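A helping hand at the sink

Those of you who came along to the Bundgate open morning in September will remember Margit Åberg, who talked so cheerfully about her kitchen arm that she missed her own tea. Her little firm, Flesesari, is now taking bookings for home trials, and I promised I would pass the details on to you all.

The arm is hired by the month and comes with a two-finger gripper and a stand. Margit brings it round herself, sets it up beside your sink and spends a good part of the morning teaching it where your cups live – she prefers to use your own crockery, and she is very patient about it! Cups and beakers are what it does best so far. Plates are still being worked on, and I wouldn't let it near your best glasses just yet.

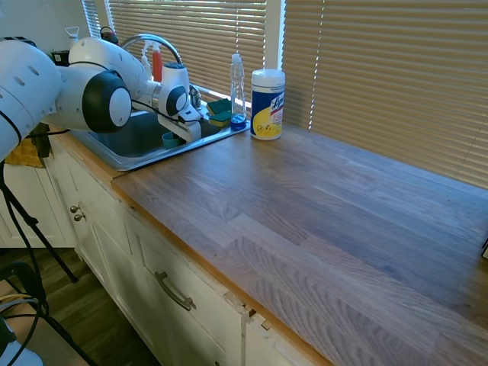 What it costs and how to book

A trial lasts six weeks and costs 600, which covers delivery, setting up and two return visits. If you get on well and want to keep it until spring, the whole hire comes to 980, with the trial money taken off. More than 20 households in Stasville have put their names down already, so do get in touch soon if you are tempted. Margit will be at the Dal Bello café on Saturday from ten, with booking forms and (she tells me) plenty of time for questions.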